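Leka desk chair mat, 2 months in

Print this page | E-mail to a friend

I bought the Leka mat in Nakudville because my chair kept sinking into the rug.
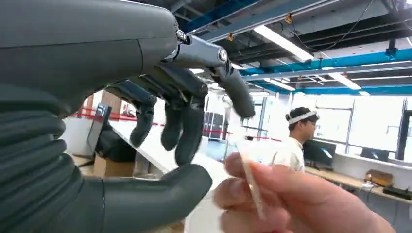
Setup was easy, though the corners curled for almost 20 days (books fixed that!).
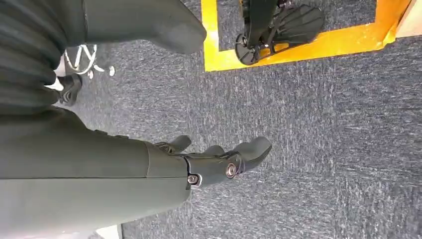
It rolls nicely now, and I'd buy it again. 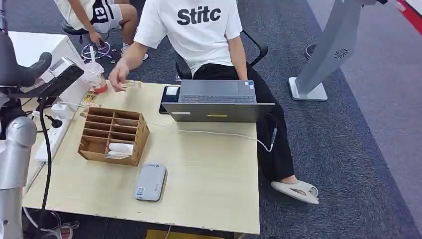
By Yaowalak Meesuk | 05/09/2024

My one gripe is the smell, so air it out first.

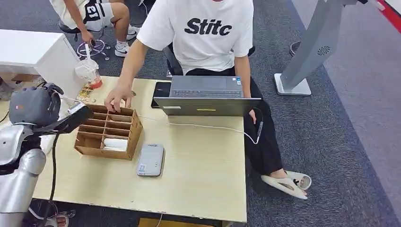

Laptop open, desk in use.

Comments (2)

Pusolthorpe gal: Mine still curls.

Delico: Does it come in black?

Contact | Copyright | Back to top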